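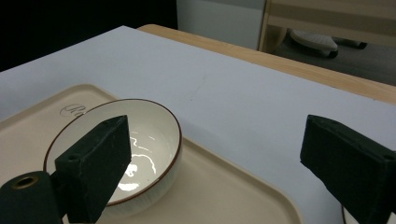

Felell Serving Tray, Medium

Sold by Utevano Kitchen Supply. Usually leaves the Matubbar warehouse in 4 working days.

Most trays get described as if they will change how you eat breakfast. We carry three kinds and we don't believe that about any of them. The Felell is a flat piece of molded plastic with a lip around it. It costs less than the Ernik tray next to it on our shelf, and for most people it does the same work.

The maker's sheet calls it "virtually unbreakable." We wouldn't lean on the word virtually. We dropped one from counter height 20 times onto a tile floor and it came through with a scuffed corner. Then we left one in a parked van in August and it came back with a slight bow in the middle. It still carries plates. It rocks a little on a hard table, and that would annoy us at home.

The sheet also says dishwasher safe. Ours has been through 47 cycles on the top rack so far and the surface has gone a bit duller, nothing worse. On the bottom rack, near the heating element, we'd expect trouble, so we don't recommend it whatever the sheet says.
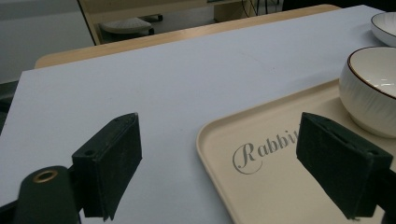

As for "non-slip," that claim is a stretch. The surface has a light texture and a dry mug stays put if you walk like a normal person. Put a wet glass on it and tilt, and the glass goes. If you need real grip, buy the Ernik with the rubber mat, or put a damp dish towel under your plates - it works about as well and you already own one.

Stacking is the part we like. The trays nest without jamming, and a pile of them comes apart with one hand. Cafes that buy from us by the case of 100 mention this more than anything else.

Color: one only. The maker has been promising a gray version since we first listed the tray and we have stopped asking.

Not for oven, grill or microwave use. Tomato sauce and turmeric will stain if left overnight. Baking soda paste gets most of it out, though not all.

Returns: unused trays within 20 days. We don't take back warped ones, so please keep them out of parked cars.

Also on this shelf: Ernik Tray with Mat, Felell Small, Felell Lid (fits Small only, despite what the box says)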